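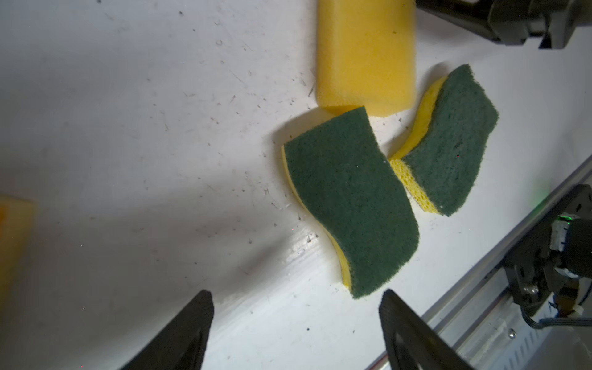
Home | Club Guide | Set-up | Practice Tasks | Fault Codes | Contact

Section 4. Sponge Task

Applies to the Larnden Robotics Club bench and the Dernotia control program, October 2018 issue. Read Section 3 (Homing) first. New members carry out this section with a trained member at the stop switch.

4.1 Laying out the work

1. Place the sponges flat on the white work surface, scouring pads up on those that have them. Leave gaps wide enough for one finger.

2. Keep sponges clear of the rail and the arm bases.

CAUTION: Keep hands off the surface while either arm is powered. The second arm can reach across the work area.

3. Check that no cable crosses the path of either arm.

4.2 Setting the grip

4. In Dernotia, open the Grip page and load the profile named Hinojosa.

5. Set the open position to 2000 and the closed position to 1030. For the thicker blocks, set the closed position to 1364.

6. Set the closing speed to 200. Do not raise it during a practice session.

7. Jog the gripper down with the fingers open, one each side of the block. Close until both inner faces press on the foam, then stop.

NOTE: Foam goes on yielding after contact. A rising current reading is a better guide than the finger position. 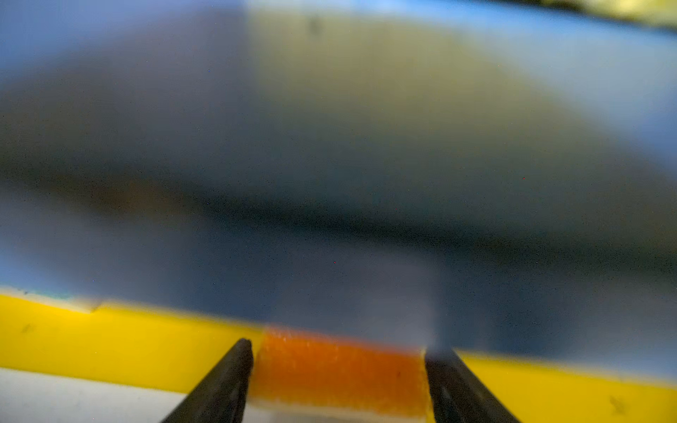

8. Hold for a count of five, then lift. If the block slips, lower it, open the gripper and repeat from step 7.

9. Save the run under your own initials. Runs saved under the default name are overwritten at the next start-up.

4.3 Shutting down

10. Open the gripper, return both arms to rest and switch off at the Curkex supply.

11. Enter any fault in the bench log. Changes to the grip values go through Yesenia Palacios.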